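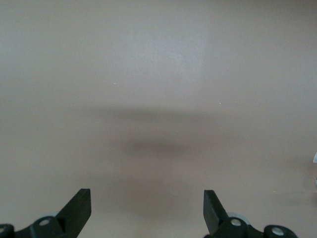
Beige, with a bit of pink in it when the light is low.

So I have been trying to pick a color for the hallway since September, and I'm finally admitting that I'm a beige person. I fought it for months! I had a whole stack of sample cards from Tanasarn (mostly greens, one very brave orange) taped up by the coat hooks, and every morning I walked past and liked them a little less.

My neighbor Vichien Srisuk came over for coffee and asked what was wrong with the color I grew up with. My mom's hallway was the shade of milky tea, and I used to lie on the carpet in there with a book because it was the quietest spot in the house. I hadn't thought about that in years — and then I couldn't stop thinking about it.

Anyway, I went back to the store and bought 2 cans of something called Kisano Sand. The man at the counter wanted me to look at the gray one too. No thank you. I paid, I drove home, I moved the shoe rack into the kitchen, where it still is.

The edges by the ceiling scare me, so I'm starting with the wall behind the door and working my way up to the hard parts. If you have a good trick for painting behind a radiator, please leave it in the comments.

Recent posts
The great coat hook argument
Soup for a rainy week
A day trip to Clornska
Why I gave up on the green rug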